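Pantry moths keep coming back, do I have to throw everything out?

Posted 02/02/2026 in Kitchen and Pantry
Viewed 2871 times

Brida
I found small brown moths in the kitchen again last week. I had them in June, cleaned the cabinets, threw out a bag of flour with webbing in it, and thought that was the end of it. Now they are back and I found larvae in a box of oatmeal and in some birdseed I keep on the same shelf.

Most of my dry goods are still in the bags and boxes they came in. Do I need to throw all of it away, or can some be saved? And do jars keep them out, or do they get in anyway? I rent, and the cabinets are old with peg holes up the sides, if that matters.

Baumgart
Throw it all out and start over. Vinegar on the shelves. Bay leaves never did anything for me.

Orance
You don't have to throw it all out. I went through this twice in my last apartment.

Start with the birdseed. It is very often the source, and it may have come home with eggs in it. Get it out of the kitchen for good. If you keep buying it, store it in a metal can with a tight lid in the garage or on a balcony.

Then go through the shelf one package at a time. Anything with webbing, larvae or clumps stuck together goes in a bag, tied shut, and straight to the outside trash. Don't leave it in the kitchen can overnight. Check things people skip, like dried chili peppers, tea, chocolate, nuts, dog biscuits and cake mix. Unopened does not mean safe. The larvae chew through thin plastic and cardboard.

Whatever looks clean can go in the freezer for 4 days at 0 degrees F. I leave big bags of rice in for a full week, as the middle takes a long time to get cold. Let it come back to room temperature while still sealed, or you will get moisture inside.

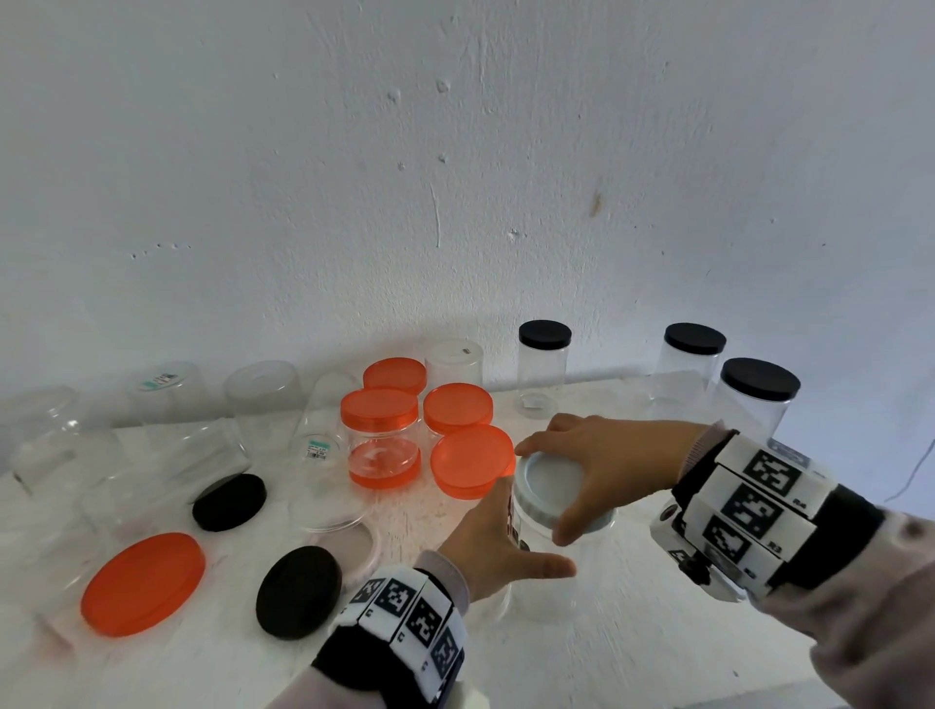
After the freezer, everything goes into something with a real seal. Glass with a rubber gasket is best. Plastic with a screw lid is fine if the lid goes down evenly and the rim isn't chipped. The larvae can crawl up the threads of a loose lid, so zip bags and those snap-on lids that never quite close are not worth the money. Write the date on the bottom with a marker.

The peg holes do matter. Larvae crawl away from the food to spin cocoons, and they like holes, shelf edges and the corners of the ceiling. Vacuum each hole with the crevice tool, then wipe with hot soapy water. Empty the vacuum outside. I put painter's tape over the holes I wasn't using.

Dillutov
Agree with most of the above. I would add a pheromone trap, the sticky kind made for pantry moths – clothes moth traps won't work on them. It only catches males, so it won't fix the problem by itself, but it tells you if you still have one. Change it as the label says.

Don't give up if you see a few more moths after cleaning. I was still catching one or two for 3 weeks. I waited until I'd had 28 days with nothing in the trap before I put flour back in the cabinet.

Brida
Thanks. The birdseed is gone and the rice and lentils are in the freezer. I had not thought of the tea, will check that tonight.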